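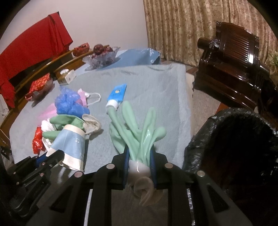 Filed under: Shop Floor Tech > Hands-On Reviews

By Mitali Wanigasekara, 8th October
Last updated: same day, with a corrected note on spare pads

Fostard hand grippers: six months of teaching a robot to clear a table

I have wanted to write this one since April, when Puneck bought two pairs of Fostard grippers and handed the first pair to me across the break room table. Puneck does house clearing and deep cleaning. There are eight of us on the crew, and most of what we do with our hands is decide whether a thing gets kept, washed or bagged, and then put it there. The Fostards are for recording that work. You hold one in each hand, do the job with the jaws in place of your fingers, and the recordings go off to train the Akanda, the two-armed sorting robot that now sits at the end of our intake line.

I love them! I did not expect to. My first reaction was that I was being asked to teach my own replacement with a pair of fancy salad tongs, and I'll get to that part further down.

First, the tool. Each gripper is a black linkage with metal pivot pins and two long jaws, lined with dark blue pads. The pads are what you're paying for. They have ridges, and the ridges hold on to limp, thin stuff in a way that plain rubber never did on the cheaper set we tried before. Rubber gloves are my personal test. A used cleaning glove folds up on itself, the fingers go wherever they like and the cuff curls, and if you grab it in the middle the whole thing flops over the jaws and blocks your view of everything else. Pinch it up by the wrist and it hangs together well enough to carry. I worked that out on my second session and felt ridiculously proud, and then Tài Chu told me he'd been doing it from the start.

Tubes and small bottles are easy. Crinkly plastic is fun, the sort of thing you can pick up by any loose peak. Wrappers are harder than they look, especially when they lie flat on cloth, and you end up pushing one against something else in the pile to get an edge to stand up. Face masks you can lift by the fabric or the ear loop, though with the loop they swing all over the place and I gave up doing it. A tall, stiff sleeve or packet is no trouble until you knock it over reaching past it with your other hand, and you will.

Weight is fine for the first 12 minutes or so, then you feel it in the thumb side of the wrist. Our sessions are set to that length now, with a proper break after each one. That was Shanthi Munshi's doing. She runs the crew schedule and went and argued for it after three of us complained in the same week. If your workplace is planning to buy these, please get that settled before day one. Briltadar, who make them, do include a wrist strap, and it helps a bit, but it doesn't replace putting the things down.

The view between the jaws is better than I feared. The arms spread wide toward your hand, so you can see past them most of the time. Where it gets crowded is two-handed work, when both grippers want the same corner of the table. Tomomi Koyama, who is left-handed, leads with her left and parks the right one low beside the table edge, and her recordings come out much cleaner than mine. I've copied her and it works the other way around too.

Now the setup around it, where I think we wasted the most time. Use a plain tablecloth in a pale color. We began on a patterned one and kept losing small items against it, and we weren't even the robot! Put your open bag where you can drop into it without stepping. Ours is a bin with a black liner pulled well over the rim, low down and to the right of the table, and I'd suggest rolling the liner over twice or the jaws catch it on the way out. Leave the ordinary household things on the table as well – the tissue box, the fruit, whatever lives there – so the Akanda learns to leave them alone. An early batch of ours was recorded on tables with nothing but garbage on them, and the robot came back very keen to throw away everything it met. Selvaraj Siddiqui lost a perfectly good lunch container to it.

We have 268 usable recordings so far and the difference on the intake line is easy to feel. Six months ago I spent most mornings bent over the sorting table. These days the Akanda takes the first pass on plastics, wipes and gloves, and I stand at the far end checking what it has put in the "not sure" tray. My back is grateful. The stuff in that tray is also the interesting stuff: letters, odd keys, photographs, a baby shoe once. I'd much sooner spend my attention there.

About the replacement question. Nobody on our crew has lost hours, and Shanthi got that put in writing for the length of the trial. After the trial, I don't know. Two of us have been moved partly onto teaching and checking, and that comes with slightly better pay, but it's a different kind of tired: more eyes, less legs. Selvaraj misses the pace of the old table and the talking that went with it, because four people around a pile will chat and one person beside a robot mostly doesn't. I miss that too. We've started doing the checking in pairs, slower on paper, and I hope it lasts.

Small gripes. The pads wear at the tips first and you can only order them as a full set of four. The carrying case is too shallow, so the arms have to be folded just so before the lid will close. Sleeves need to be rolled up or they ride into the linkage. And the manual spends pages on charging and one paragraph on how to hold the thing, where I'd have liked it the other way about.

Would I pick them again? Yes, happily, for any crew that handles soft, floppy, mixed-up stuff by hand and gets a say in how the recording is done. Ask to try a glove on them before you buy. Wrist first, a light squeeze, and lift slowly.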